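# 冬の鳥の壁と、果物のかご

Grosthorpe に引っ越してから、小さい場所を好きな壁紙で飾ることが、私の趣味になりました。このページは、そのような場所の一つを紹介するギャラリーです。日本語は大人になってから習いましたので、言い方が固いところがあると思います。どうぞゆっくりご覧ください。

壁紙は Nornomow という店の冬の柄です。店の見本帳では「雪の枝」という名前で、棚の一番下に置いてありました。私は最初、もっと静かな柄、例えば細い縞や薄い灰色の無地を買うつもりでした。しかし見本帳を閉じる前にこのページが出てきて、そのまま店の人に長さを伝えてしまいました。鳥はウソです。日本語の「嘘」と同じ音だと知ったとき、私は辞書を3回確かめました。口笛を意味する古い言葉から来た名前だそうです。声が口笛に似ているから、と書いてありました。

壁は左、奥、右の3面です。奥の壁の大きいウソは、太い灰色の枝にとまっています。胸がとても赤いので、下に何色の物を置いても、先に目がそちらへ行きます。まわりには松ぼっくりと葉と、白い雪の点があります。左の壁のウソは左を向いていて、幹は斜めです。

柱は銀色のアルミで、台の上は白です。白い台は明るくて気持ちがよいですが、細かいくずが全部見えます。黒っぽい粒は特によく見えます。私は台を毎晩ふくと決めて、4日で忘れました。
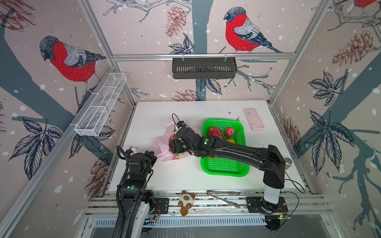

壁紙が派手なら果物は一種類にしたほうが落ち着く、という意見を、ある読者の方からいただきました。その方は台所に葉の柄の壁紙を貼っていて、かごにはいつも青いりんごだけを入れるそうです。柄が多い部屋では、色の数を先に決めておくと買い物も楽になる、とも書いてありました。私はこの意見をよく考えました。正しいと思います。しかし市場へ行くと、私の手は違う色の物を次々に取ってしまいます。

**緑のかご**
側面が網の模様になっている、明るい緑のプラスチックのかごです。ドラゴンフルーツとザクロが隣り合っていて、その下から黄色い果物が少し見えます。オレンジ色の物は、もっと低いところにあります。ドラゴンフルーツのうろこの先は緑なので、かごの色とよく合います。ザクロの赤は、ウソの胸の赤と仲間のようです。

**ピンクの袋**
半分透けるピンクの袋は、広げると台の上で大きな場所を取ります。色はきれいですが、しわが多くて、たたむのに根気がいります。私のたたみ方は、まず空気を手のひらで押し出し、縦に細く折り、最後に端から三角に折っていく方法です。母の国の市場では袋をただ丸めて引き出しに入れますが、三角のほうが引き出しが静かになります。「引き出しが静か」という日本語はないと言われましたが、気に入っているので使います。

**右のピンクの四角**
かごの右の、点々のあるピンク色のかたまりです。濃い点が少し入っているところが、私には果物の断面のように思えます。ドラゴンフルーツの皮のピンクと比べるのも楽しいです。

**黒いかごと白いかご**
奥の横棒に、細い穴の並んだ黒いプラスチックのかごが掛けてあります。留めているのは小さな白いフックが二つです。フックは Pirkinel の金物売り場で選びました。白か黒かで長い時間迷い、雪の点と同じ白にしました。左の柱には、仕切りのある白いワイヤーのかごが斜めに付いています。仕切りのあるかごは、初めは便利すぎて面白くないと思っていました。使ってみると、細い物と丸い物が混ざらないので、探す時間が減りました。

## 果物を買う店のこと

果物は Chraibi で買うことが多いです。駅から坂を上がって、橋を渡る手前の店です。朝の7時に開きますが、ドラゴンフルーツが並ぶのはもう少し後です。ザクロは11月がよいと教えてもらいました。重くて、少し角ばっているほうが中の粒が詰まっているそうです。丸くてかわいいザクロばかり選んでいた私は、それを聞いて少し恥ずかしかったです。

ザクロの粒を取るときは、水を入れたボウルの中で割ると、汁が飛びません。白い薄い皮は浮いて、粒は沈みます。私は一度、水を使わないで割ったことがあり、そのときは壁紙を拭くのに夜までかかりました。今はザクロを切る前に、必ず壁から離れます。

ドラゴンフルーツは味が薄いと言う人がいますが、冷やしてレモンを少しかけるとよいです。半分に切って、スプーンで食べるのが一番簡単です。皮は器として使えますが、転がりやすいので、深い皿に置いてください。

## 壁紙を貼るときの覚え書き

同じ柄を貼りたいという便りがありましたので、私のやり方を書いておきます。上手な人の方法ではありません。

- 柄の大きい壁紙は、奥の壁から始めます。鳥の顔が角で折れると、後で毎日気になります。
- 左右の壁は、幹の向きを見てから切ります。私は一枚を逆さまに切って、雪が下から上へ降る壁を作るところでした。
- のりは薄く、端だけ少し多くします。
- 空気が入ったら、乾いた布で真ん中から外へ押します。
- 残った紙は捨てません。引き出しの底に敷いたり、本のカバーにしたりできます。

私の家には残りの紙で作ったしおりが13枚あります。ウソの頭が全部入ったしおりは、そのうちの一枚だけで、今は料理の本にはさんであります。

次のページでは、壁紙を春の柄に替えるかどうかを書くつもりです。Nornomow の見本帳には梅に似た花の柄もありましたが、赤い鳥がいなくなるのは寂しいので、まだ注文していません。青いりんごの読者の方、もし春の台所の写真がありましたら、また便りをください。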